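Open Day at the Danau Line: Two-Arm Packet Handling

Members who signed up for the May visit to Trusiment spent the morning at the Danau test line, where the company is working on the handling of small flexible food packets. Kittipong Rungrueang, who leads the handling group, ran the session and took questions at the bench.

The Danau setup uses two arms working over a shared table. Each arm carries a parallel gripper with metal fingers and a small camera near the wrist. Packets are moved between the table and a shallow plastic tray. The trays have no dividers, so packets overlap and settle at different angles, and the grasp has to be planned again for each pick.

Flexible film is the main difficulty. A glossy sachet reflects the overhead lights, and the reflections shift as the wrist moves. Crimped ends give the fingers a firm edge to close on, but the position of that edge is hard to read when a second packet covers it. Translucent film is worse, and the group keeps a separate set of grasp settings for it.

The demonstration consisted of 100 picks in 45 minutes, operated by hand from a leader station, with 4 operators taking turns. Rungrueang said the recordings are used to train the controller, and that failed grasps are kept in the set along with the good ones. The controller itself, called Phetsri, was shown only on screen. It is due to run on the bench arms later this year.
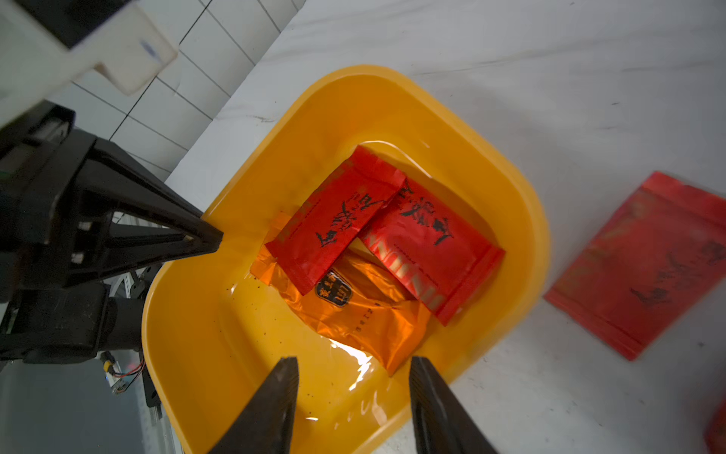
Packets in the tray at the Danau bench, from the wrist camera.

Questions dealt mostly with finger wear and cycle time. The current fingers are bare metal, and a padded version is being tested at the Cludmont site. Trusiment does not yet quote a cycle time for overlapping packets. Lighting came up twice; the group has tried diffusers but prefers to train on the glare as it is.

Slides from the session are available from the section office on request. Members who want to attend the Cludmont visit should send their names to the same office.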